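How to clean and check a plastic construction set before it is lent again

In this guide I explain how we prepare the bolt-and-plate sets at the Turkevside toy library. The same steps are good for a family at home who has bought a used set, or received one from a cousin. Our catalog has 464 boxes at the moment, and the construction sets come back with the most sand, crumbs and hair in them.

What you need

A large bowl or a clean sink
Dish soap, the ordinary kind
An old toothbrush
A mesh bag with a zipper, like the ones for delicate laundry
Two bath towels
The parts list of the set
Small bags that can be closed

Step 1. Empty the box completely

Turn the box over a towel and tap the bottom. Small nuts like to stay in the corners under the cardboard flap. Take out any paper, stickers or batteries. If the set has a motor or a light, put this part on the side. It must not go in the water, and you can wipe it with a damp cloth.

Step 2. Take everything apart

Children often return a half-finished car. Please unscrew it. Do not use metal pliers on a plastic bolt which is stuck, the head will become round and then the bolt is lost. Put the piece in warm water for a few minutes and try again with the plastic wrench.

Step 3. Wash

Fill the bowl with warm water and a small amount of soap. The water should be comfortable for your hands. Very hot water can bend the thin plates. Small parts go in the mesh bag, and you move the bag up and down in the water. Larger plates are brushed one by one, also inside the holes. Rinse everything two times.

We do not use the dishwasher. Some members told me that it works for them, but we had one Udex set where the long plates came out curved, and it was not possible to make them flat again.

Step 4. Dry

Spread the parts on the second towel and leave them until the next day. Turn the nuts once. A part that goes wet into a closed bag will smell after a week, and then you must begin from Step 3.

Step 5. Sort and compare with the list

First separate by type, then by color if the list asks for it. With the Codness boxes, the list is printed inside the lid. For other sets we keep a copy in the green folder, in order of catalog number. The big mixed box, number 2606, has no list from the maker, so please use our handwritten one.

Look for cracks around the holes and for bolts with a damaged thread. These go in the spare parts jar only if they are still usable. If they have a sharp edge, they go in the trash.

Step 6. Pack and write the card

Put bolts and nuts in separate small bags. On the card, write what is missing, for example "one short bolt, yellow." A set can be lent with up to 2 missing parts. With more than this, leave it on the repair shelf.

New spare bolts are ordered in March, so please write your wishes on the sheet before then.
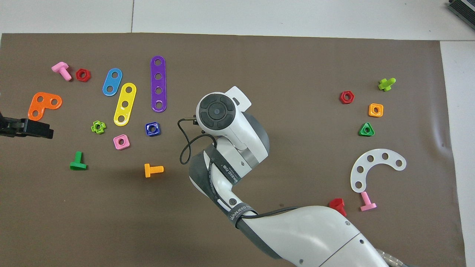

Turkevside Toy Library, Cleaning and Repair Group
Toy bolts, nuts and perforated plates on a brown mat.
Page updated February 3, 2025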